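Talking Faults With Raluca Barbu

I caught up with Raluca Barbu over coffee in Ilthorpe last week, and I'd barely gotten my coat off before she was drawing the Sovon Fault on a napkin. She's been mapping it since graduate school (she still has the first field notebook, complete with a boot print) and she talks about it the way other people talk about a difficult uncle.

"It's a strike-slip fault, so the two sides slide past each other," she told me. "People expect a big crack in the ground. Most of the time you're looking at a creek that takes a weird jog to the left, and you stand there getting rained on and feeling very excited."

I asked how she knows when it last moved. For that she digs! Her crew cut 3 trenches across the fault in May, each deep enough to show layers of old marsh mud, and then they went hunting for charcoal to date. The layers that are snapped are older than the quake, and the ones lying flat across the top came later.

"The oldest break we can see is a bit over 1,000 years back," she said. "And then there's 1821, which shows up in church records too. Somebody wrote that the bell rang by itself. I love that guy."
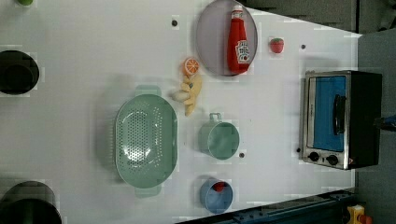
Living on top of it

Raluca's own house is 9 miles from the fault, and yes, her bookcases are bolted to the wall. I confessed that mine aren't. She gave me a look.

"Start with whatever is over your bed," she said. "Then the water heater. You can do both on a Saturday and still have time for lunch."

What she wants next is a trench at Ornomeck, up at the north end, where the fault seems to split in two. Her colleague Andor Farkas thinks both strands are active. She thinks the western one quit a long time ago, and they've got a dinner riding on it. The landowner has said yes, the permit hasn't come through, and she's hoping to be digging before the ground gets too soggy.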